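Findham Food Co-op
Minutes of the July members' meeting
Held upstairs at the store, starting at 7 p.m. on paper and at 7:20 in practice

Present: enough for a quorum once the two people looking for the restroom had been talked into sitting down.
Apologies: received from the usual people, with the usual reasons.

1. Minutes of the last meeting

Approved with one correction. Item 6 should have read "the meeting noted the smell" and instead read "the meeting voted the smell." No vote was held. The smell has been traced to the drain by the back door and is covered under item 4.

2. Matters arising

The sign on Collet Street has been turned to face the street. The sign company's view is that it was facing the street all along and that we had the wrong street in mind. Their bill has been paid, with a note.

The lost scarf is still lost. The scarf that was found does not belong to the member who lost hers, but she has offered to take it if no one minds. Two members minded. It goes back in the drawer.

3. Opening hours

This took up most of the first hour. The proposal was to stay open until 8 p.m. on weekdays through the end of summer. Those in favor said that people with jobs also eat. Those against said we tried late hours two summers ago and sold one bag of ice and a birthday card. It was pointed out that two summers ago the late hours had been announced on a sheet of paper taped to the inside of the office door.

A member asked if we could open late and also open early. The chair asked who would be doing the opening. The member withdrew the suggestion.
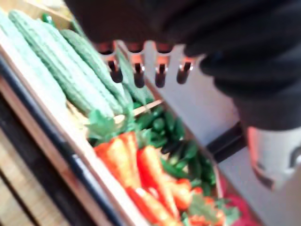

After more discussion a trial of late hours was agreed, to run until the September meeting, with the start put off until the shift list is filled. The list was passed around the room. It came back with one name on it, a pen mark, and a request for a ride home from last time. It will be passed around again by email, where it can be ignored in greater comfort.

Action: office to send out the list. Everyone to open the email.

4. The drain

The plumber has been. He lifted the cover, looked in, said "huh," and went to get something from his van, and came back the following week. The trouble is a section of pipe that was laid going slightly uphill. He can relay it for $300, or he can flush it every so often for less, which over a few years comes to a good deal more.

There was some feeling in the room that $300 was a lot for a short piece of pipe. There was a stronger feeling among those who work near the back door. The vote to relay the pipe was carried, with one abstention from a member who said she had no sense of smell and didn't think it would be fair.

The work means closing the back door for a day. Deliveries that day will come through the front, past the customers, and drivers will be warned about the step. Customers will be warned about the drivers.

Action: office to book the plumber and to get the date in writing.

5. The Mevgate bus

The bus company has told us it plans to move the stop from outside our door to the corner by the bank. Members who take the bus were upset. Members who drive were supportive, in the way of people who would soon be able to park there. It was agreed to write a letter objecting. A draft was read aloud and found to be rude in the second paragraph, and there was a vote to keep the second paragraph but move it to the end, by which point the reader might have stopped.
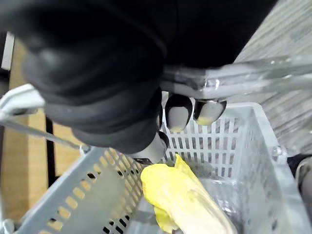
The petition by the register has 188 signatures. It would have more, but someone took the pen. A pen on a string has been authorized. The member who brought up the cost of the string was thanked for his attention to detail and the meeting moved on.

Action: letter to go out this week, with a copy to the library, whose staff use the same stop and write better letters than we do.

6. Newsletter

The summer issue went out with the soup recipe missing its last step. We have had calls. The last step is to take out the bay leaf, and the editor feels that most adults would have gotten there alone. A correction will run anyway.

There was a request for more pictures and less about the bylaws. The editor said she would be glad to run more pictures if anyone would send her some that weren't of their own dog. The back page will go to what's on the produce table, and the piece explaining the difference between a member-owner and an owner-member will be held over, again.
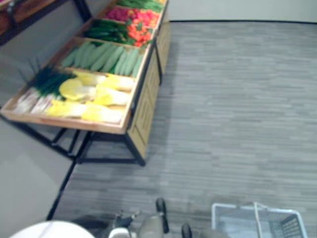 On the produce table: napa cabbages, with cucumbers behind.

The deadline for the fall issue is the end of August. In the past this has been understood to mean September, and the editor asked for it to be recorded that it means August.

7. Lalent accounting software

The office has now used Lalent for a full quarter and reports that it is very powerful. Asked what that meant, the office said that it has a great many buttons. Payroll has gone through correctly each time. The member dividend statements also went through, to every member, 3 times each. Please note that you are owed one dividend. Several members had already done the math and were sorry to hear it.

There was a long exchange about whether the old ledger should be kept going alongside as a backup. The person who keeps the old ledger was in favor of this. The person who would have to check one against the other asked to be recorded as having laughed. It was left that the ledger will be kept until the end of the year and then put somewhere dry.

8. Annual picnic

The park has given us the same spot as last year, downhill from the same softball game. Helmets were mentioned, and not wholly as a joke. The fee for the spot is $20. Members are asked to bring a dish to share, and to remember that last year's table had eleven potato salads and a single roll. Anyone bringing potato salad must tell the office first so that a limit can be set. The limit was then discussed, with heat, and was not set.

The three-legged race will go ahead over the objections of the insurance company.
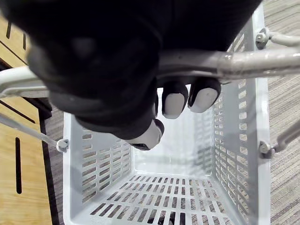
9. Any other business

A member asked why the meeting is held upstairs when the chairs are downstairs. The chairs are downstairs because that is where the last event was. The last event was there because it was near the chairs. This will be looked at.

A member asked if the radio could be turned down in the mornings. A second member asked if it could be turned up. Left with the morning shift.

The key to the notice board has turned up, in the notice board.

10. Next meeting

September, 7 p.m., upstairs. Please bring a chair if you are passing one.

The meeting closed at 9:40 p.m., apart from the discussion of potato salad, which carried on in the parking lot and was not minuted.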